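Rondley hire rooms – frequently asked questions

12 shares 3 comments

How do I book a room?
Fill in the form on our website or ring the front desk. Zoia Zinchenko handles bookings and will confirm by email.

Is there a deposit?
Yes, $840 for the Fraser Room and none for the small rooms. It is refunded after the room has been checked.

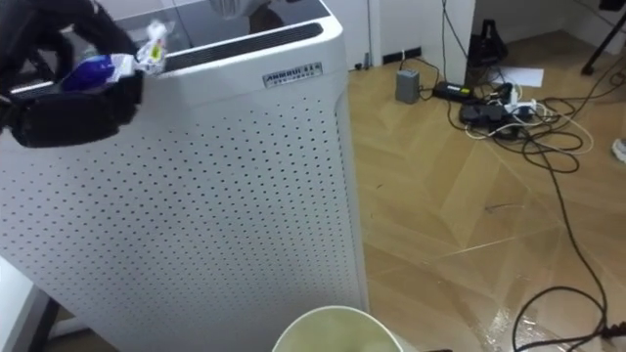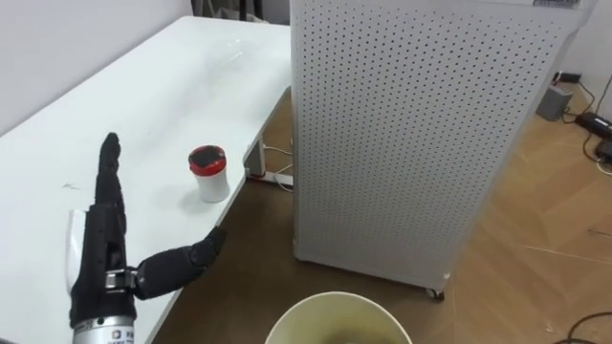

Can I bring my own food?
Yes. There is a kitchenette with a fridge and kettle. Please take your rubbish to the bins behind the car park when you leave.

How late can we stay?
Music off at 8 pm in the small rooms. The Fraser Room can be booked until midnight, but you need to ask first.

Can I change my date?
Once for free, if you give us 2 weeks' notice. After that we keep half the hire fee.

Are candles allowed?
Birthday candles are fine. Anything bigger is not – the smoke alarms are sensitive and the call-out fee is yours.

Is parking free?
Yes, but don't park across the neighbour's driveway.

Who do I ring if I'm locked out?
Hammad Ansari. His mobile number is on your confirmation email.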